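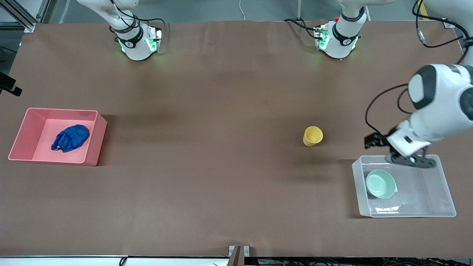 Module 3116: Working with Under-Fives
Handout for session five: settling in, goodbyes and the key person

Right, this is the typed-up version of what I talked through in class, plus the bits I ran out of time for (sorry to everyone who was waiting for the part about grandparents, it's further down). If you missed the session, read this first and then have a go at the tasks at the end before we meet again.

1. What we mean by settling in

When I started out, settling in meant one morning. Parent came, had a cup of tea, left, and the child got on with it or cried until lunch. I worked in a nursery in Jerkbridge that did it exactly that way, and I thought it was fine because I didn't know any different! Most settings now spread it over several visits, and the visits get longer as the child gets used to the room and the people in it.

I'd like you to think of settling in as the whole stretch from the first phone call to the point where the child will go to an adult in the room when they're hurt or tired. For some children that's a few days. For others it's most of a term, and some of those look perfectly happy from day one and then wobble in week four, when it dawns on them that nursery is going to carry on happening. Tell parents about the late wobble early on. They take it much better if they've heard of it.

2. The key person

Every child has one named adult who gets to know them and their family properly. You all know this from your placements, but I want to push you on what it looks like at quarter past eight with coats everywhere. Who is at the door? Who takes the child from the parent's arms? If the key person is off sick, who is the second person, and has the child ever met them?

At Holub House, where some of you are on placement, they keep a card for each child with the small stuff on it: what the comforter is called, which word they use for the toilet, whether they like being picked up or would much prefer you to sit down nearby and leave them be. I love those cards. They're scruffy and crossed out and full of arrows, and a supply worker can read one in half a minute.

A question that came up in class: can a child be too attached to a key person? My view is that people worry about this far too much. A child who clings to you in September is using you as a base, and will wander further off as they feel safer. What does cause trouble is a room where one adult is doing all the comforting and the rest have stopped offering.

3. Goodbyes

Please don't encourage a parent to slip out while the child is busy. I know it's tempting (it's so quiet!), but the child looks up, the parent has gone, and the next day they won't let go of a sleeve for a second. A short, clear goodbye with some crying is kinder in the long run.

Things you might say to a parent at the door:

"Tell her you're going, and tell her what happens before you come back."
"One kiss, one wave, and then hand him to me."
"I'll ring you at ten, whichever way it goes."

And then ring at ten. If you've said it, do it.

With the child, name what's going on in plain words. "You're sad Daddy's gone to work. He's coming back after your nap." Skip "you're all right" and "big boys don't cry". He isn't all right just at the moment, and he knows it.

Time means very little at this age, so hang the return on something the child knows: after lunch, after the garden, after the story.

4. Age makes a difference

Very roughly, babies under six months often go to a new adult quite easily. From then until well past the first birthday you may get strong protests, and these are an ordinary part of growing up. By 36 months many children can hold on to the idea of a parent who isn't there, especially with a photo or a scarf from home to help. Don't treat any of that as a timetable, though. A new baby in the house, a move or a bout of chickenpox can send a very settled child right back to the beginning.

5. Grandparents and other drop-offs

Often the person at the door isn't the person who filled in the form. Grandparents, childminders, aunties and older cousins all do goodbyes in their own way, and children may cry with one and skip in with another. Share the plan with everybody who does the run, and write it down for them.

Alžběta Štěpánek, our visiting speaker from Ultport, made a lovely point on this. When a family speaks another language at home, learn their goodbye. Learn their word for "soon" as well. She had us all practising out loud, and the noise was terrific.

6. Before next time

Read chapter two of the course reader, up to the heading on sleep. The chapter on mealtimes can wait.

Watch one arrival on your placement, with permission, and write half a page. No names or initials, please. Put down what the adults said, word for word if you can manage it, and keep your opinions for a second paragraph.

Bring a draft of your own child card. It can be about yourself, aged three. (Ask your family, some of the answers are wonderful.)

Written work goes in the tray outside room 2973, or you can hand it to me in class. Anybody starting a new placement in August should see me first about the paperwork.

Kaltovmont College, Early Years | Contact the course office | © Kaltovmont College | Last updated 15 Jun 2021 | Back to top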